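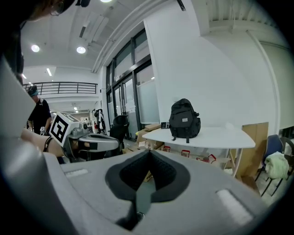 Two hand-held grippers, one with a white cube marker on top

From: Marcela Kratochvíl
Date: Saturday, June 1, 2024
Subject: Re: Property tax in Gemitz

Boris Doležal wrote:
> The council wants to raise the property tax by 7 percent.
> Why can they not cut spending first?

Dear Boris, dear all,

I read the budget again and I think the picture is more mixed. Spending was already cut by 5 percent in February, and the Saturday bus to Ukgate was lost in this way. For my small flat the new rate means 25 crowns more per month. I can pay this.

What I do not like is the discount for empty building plots - it stays the same for 2 more years. Svetozár asked about it at the meeting and he did not get a clear answer. If somebody has the full text of the proposal, please send it to the list.

With regards,
Marcela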